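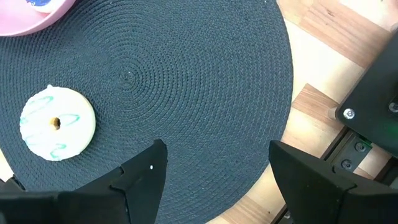 Zolska table cell

Posted in May by the page maintainer

The Zolska table cell is a one-arm pick-and-place setup with a two-finger gripper and a wrist camera, used for handling small soft objects on a tabletop. I've looked after one at Jimholm long enough to have opinions, so this entry is chattier than the others in this section.

Setup

The cell goes on any flat, steady table. Ours has a parquet-pattern top and a round coiled rope mat, and I like the mat a lot – it's dark, so a white toy donut stands out on it nicely, and it gives the fingers a bit of forgiveness if the height is set wrong. Put the mat down before you home the arm, then open the fingers all the way and check that you can see both tips in the wrist view. Watch for glare too! Pale wood goes nearly white in strong light, and I'd sooner pull a blind than fiddle with exposure.

The usual routine at Jimholm is toy into bowl. Soft toys squash, so I start with grip force at 60 on the Zolska scale and only go up if things slip.

Fingers

The black fingers are the part that wears. Kinnunen made the first set and the current ones come from Sorkex, and they swap without shims (the manual says otherwise, ignore it). I change a pair after 231 hours, an odd number I inherited from the old log and never dared to round off. Wipe the tips with a dry cloth. Alcohol left ours tacky for days.

Screws and brackets

Go over the screws by hand every 2 weeks. Snug is fine – I once leaned on one too hard and spent an afternoon drilling it out. If the wrist view looks tilted compared with your reference shot, check the camera mount before you touch any software. Then recalibrate, even if it looks okay.

Error codes

Code 1919 means the fingers didn't reach their open position. Power down, look for lint in the slide, and home again.

Comments

parquetpete: Had 1919 all morning, it was lint. Thank you!!

mk_bench: Does the 60 setting work for foam fruit? Mine keeps dropping the banana.

tallgrass: I'd still use the shims with Sorkex fingers. Mine sat crooked without them.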